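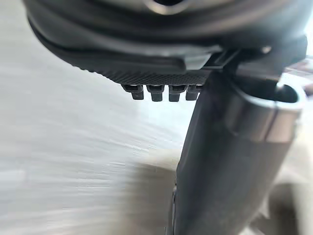
Robot Software Engineer, Manipulation (Control and Perception)
Stideck, Zavside office
Full time, on site four days a week
Reference: 227

Stideck writes the software that runs robot arms in small warehouses and repair shops. We do not build arms. Our customers buy an arm and a gripper from whoever they like, and we supply the part that decides where the hand goes, how fast, and what to do when the object is not where it was expected to be. We are a company of 74 people, 12 of them on the manipulation team. This opening is on that team.

What the job is

You will work on Plillamden, our motion and perception stack. It takes images from a wrist camera and joint readings from the arm and turns them into short motion plans that are replaced several times a second. The planner is C++. The perception code is mostly Python, with the slow parts moved to C++ as we get to them. Everything talks over ROS 2, apart from the gripper drivers, which have their own serial layer for historical reasons. We would like that layer to be gone by August and you would probably be the one to remove it.

The first few months of work are already known:

Hand-eye calibration. The current routine takes an operator through a fixed set of poses with a printed target. It is slow and it gives no useful warning when the result is poor. We want a routine that picks its own poses, reports an error the operator can understand, and can be rerun after a gripper swap without starting over.

Self-masking. A wrist camera sees a lot of its own gripper. At the moment we mask those pixels with a hand-drawn polygon per gripper model, and it fails whenever the fingers open wider than the person drawing it had in mind. We want the mask generated from the gripper model and the finger position at the time of the image.

Blurred images. When the wrist moves quickly, close surfaces smear and the pose estimator returns confident nonsense. The planner needs a quality score with each estimate so that it can slow down, wait for a better image, or carry on with the last good one. There is a prototype on a branch. It works on the bench and has not been tried at a customer site.

Log replay. Our replay tool loads a full run into memory before it shows anything. Everyone on the team uses it daily and everyone complains about it.

After that the work depends on what you turn out to be good at. Grasp planning for shiny parts and force control during insertion are both short of people.

What we need from you

Solid C++ that other people can read. You should be comfortable with threads, timing and reading a core dump.

Working Python, including NumPy and enough packaging knowledge to leave an environment in a state someone else can install.

Geometry. You should be able to work through a chain of coordinate frames on paper and find the transform that has been inverted by mistake. We do this often.

At least 2 years of work on software that moved real hardware. Arms, mobile bases, machine tools and lab automation all count. A long student project counts if you can talk about it in detail.

Willingness to stand next to the robot. Expect to spend a third of your week in the test cell, more before a release.

Useful but not required

Camera calibration beyond calling the OpenCV function. Experience with MoveIt or a planner of your own. Training and evaluating segmentation or pose models. Any work with safety-rated speed limits. Spanish or Arabic, as several customers prefer to be supported in one or the other.

You do not need a graduate degree. Part of the team has one and part does not, and pay bands make no distinction.

How the team works

Each change to the planner or the drivers runs in simulation first and then on a real arm before it is merged. The hardware queue opens at 7 a.m. and is first come, first served. Long jobs run overnight. If a job stops because of a fault, the person who submitted it resets the cell the next morning and writes down the cause in the log.

Code review is done by one other person, and by two if the change touches stopping behavior. We hold one planning meeting a week. On-call support rotates through the whole team, so your turn comes up every twelfth week once you have finished training. On-call covers business hours only and is paid extra.

There is some travel. Most engineers go to a customer site three or four times a year, usually for two nights. The largest of these customers is El Khatib, a parts distributor that runs Plillamden on its returns line, and new engineers normally make their first visit there with a colleague.

Pay and benefits

The salary band is shared with each candidate in the first call, in writing, before any technical interview. Medical and dental coverage starts on the first day. Paid leave is four weeks plus public holidays. We pay moving costs within the country. We can transfer an existing work visa but cannot sponsor a new one for this position.

How to apply

Send a resume and one page on a bug you found in a robot or machine: what it looked like from the outside, what you thought it was at first, and what it was. Plain text or PDF is fine. Please do not send a cover letter. If you have public code that you want us to read, point us to a specific file or commit.

The process is a thirty-minute call, a paid take-home task using recorded wrist camera data (we ask you to stop after four hours), and a half day in Zavside. During the half day you will fix a small problem on a running arm together with a member of the team and have lunch with the others. You will have an answer within a week of the visit.

Applications go through the form on our jobs page. Put reference 227 in the subject field. The position stays open until it is filled.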